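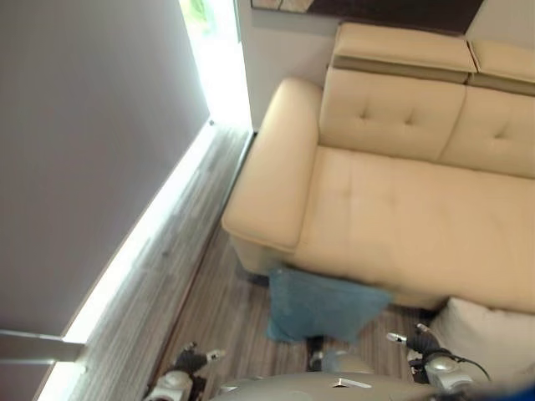 Plamero Skorno Sectional Review: A Cream Leather Sofa I Keep Going Back To

September 16, 2020

I'll start with the thing I was wrong about. I have spent years telling people not to buy a cream leather sofa. Too cold, too shiny, too easy to mark, too much like the waiting area of an expensive dentist. Then I got to live with the Skorno sectional from Plamero, and I've had to take most of it back. I love this sofa! I have some complaints, and I'll get to them, but if you came here wondering whether a pale leather sectional can be a comfortable everyday place to sit, my answer is a very happy yes.

The look

The color is a warm beige ivory, nowhere near the bright paper white I was dreading. Up against a white wall it looks creamy, and with gray nearby it warms up a bit more. The leather is smooth with a slight sheen, so it catches the light if you have a window close by, mostly along the top of the armrest and across the seat. Some people will find that a touch too glossy. I thought I would be one of them, and after the first week I stopped noticing.

The back cushions have small button-style tufts, just a few dimples with soft creases running out from the stitching. It's a nice amount of detail. Full tufting all over a sofa this size would be a lot (and a nightmare to get crumbs out of), while a completely plain back would make it look like a very large loaf of bread. A thin taupe band under the headrests breaks up all the cream, and I'm oddly fond of it. I ended up picking a throw blanket to match it.

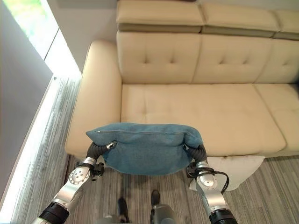

Corinne Ashdell
Senior Reviewer, Living Rooms

Sitting on it

The seat is broad and flat, and firmer than it looks. When I first sat down I thought, oh no, too hard. Give it a few minutes. There's a firm layer you land on and a softer one that lets you settle, and I can get through a long movie without shifting around looking for the good spot. If you like a sofa that swallows you whole, try one in person first. If you have knees that complain when you get up from a squishy couch, you're going to be delighted.

The headrests are the star for me. They're padded blocks along the top of the back, and you can set each one where you want it, so the reader can sit up straight while the napper at the other end leans back. Mine were stiff in May, when the sofa came, and they've loosened up nicely without going floppy. Someone tall will get more out of them than I do. I'm short, and with everything set for a six-footer I feel a little like a kid in a barber's chair.

And the armrest! It's thick and rounded, a great big padded thing that curves toward the front, and it's the best armrest I've ever put my head on. You do pay for it in floor space, so measure the whole width of your wall and don't go by how many people you want to seat. It's also no good as a side table. The top is rounded and I learned the hard way with a cup of tea. Get a small table.

Do the throw pillows stay put?

Mostly, no. Smooth leather and loose pillows are not natural friends, and a pillow left near the front edge of the seat will end up on the floor sooner or later. I tried a bunch of covers on the Skorno, and fabric makes a real difference. My favorite is the Ulleo cushion in teal, which has a soft, slightly fuzzy cover that seems to hold on to the leather better than plain cotton does. The plain white one I put with it is lovely and soft but slides more, so that one lives in the corner by the arm.

The teal against the cream is just gorgeous, by the way. It leans toward denim blue in some lights, and it keeps all that pale leather from feeling too formal. One pillow in a strong color does more for this sofa than a whole row of beige ones would.

A few words on the Ulleo itself, as I've had a couple of emails asking. The filling is squashy and full, and if you squeeze it from both sides the middle bulges and the corners fold in, then a quick shake puts it back in shape. The cover closes with a metal zipper along one edge. I like that for sturdiness, but do turn the zipper side down or toward the back. It's not nice against your cheek, and I wouldn't drag a metal zipper across pale leather if I could help it. The cover comes off easily and has been through my washer 5 times with no fading that I can spot.

Living with it

Now for the question everyone asks about cream. So far, so good. Dust and crumbs wipe off with a barely damp cloth, and a smear of tomato soup came away completely because I got to it right then. Blue jeans are the thing I'd watch. I did find a faint shadow on the front of one seat cushion, and it took two rounds with leather cleaner to lift it. New dark denim and I now sit elsewhere.

The seats have picked up soft wrinkles, too. Leather does that, and to my eye it looks better with a few, but if you want a surface that stays tight and showroom-flat you should know it won't. I smooth the cushions out with my hands when I tidy up in the evening, which takes no time at all.

There's a gap under the base, but it's a slim one. My vacuum head doesn't fit, so I go in with a flat duster on a stick. Pens fit under there perfectly well, of course, as does every hair tie I own.

Delivery and setup

The sections arrived boxed and heavy. Have two people ready, and check your hallway corners before the truck comes. Putting it together was simple, with brackets that slide into each other and only a few bolts for the feet. The instructions are all drawings and a little small. We had one section on backward for a while and it was easy enough to undo. There was a leathery, new-car sort of smell for the first 9 days, and then it was gone.

What I'd change

A bit more clearance underneath. A slightly wider headrest on the end seat, so side-loungers like me get the full benefit. And I wish Plamero sold the matching ottoman for less than $700, because it's wonderful with this sofa and I can't bring myself to do it. I've been using a floor cushion for my feet instead.

Who it suits

Go for it if you want a big, supportive sofa with a proper headrest and you don't mind wiping it down now and then. Skip it if your cat sharpens her claws on furniture, or if your wall is short, because that armrest needs its room. I'd also ask for a leather swatch before ordering and look at it in the evening with your lamps on. Mine turned a shade more yellow under the old warm bulbs, and I've since swapped those out.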